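We use cookies to improve your reading experience. Accept / Manage preferences

Evening, late September.

Started the strip-down of the Pellex workstation at 19.40. Lid off, expansion cards out, drive cage unscrewed and set aside in its own bag. It has sat in the Calimgate store for years and the fans were thick with grey fluff. Vacuum on low, then a soft brush. The rear fan turns freely, the front one grinds and will be replaced.

Heatsink next. The paste had set hard, so I warmed it with a hairdryer and twisted a few degrees each way until it let go. Processor out, wiped with alcohol, into an antistatic tray. Memory modules out in order from left to right, all but the rightmost, each with a numbered sticker, as the old machine at Prerumville would not start after I mixed up the pairs and I lost a whole evening to it.

Screws from the heatsink are in the blue lid. Screws from the drive cage are in the jam jar. I have written this down because last time I did not.

Board still in the chassis for now. The socket is bare inside its bracket, with the lever down the right side and memory slots on both sides of it, latches in black and white. Cables are bundled in the metal compartment behind the top of the board and will stay there until I have labelled them. 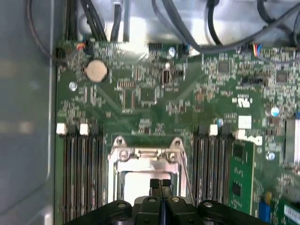 Ludivine Boyer wrote back at nine that I should leave the board where it is, test the supply on its own first, and fit one module before fitting the rest. She also thinks the Caron supply at 500 watts is more than this machine will ever draw. Fair point, but it is the one on the shelf.

Replacement fan ordered, 108 in stock at the supplier, so no hurry there. Coin cell to be changed at the same time. Tomorrow: label the cables, meter on the supply, then bed.

Contact | Copyright Calimgate Bench Diary | Back to top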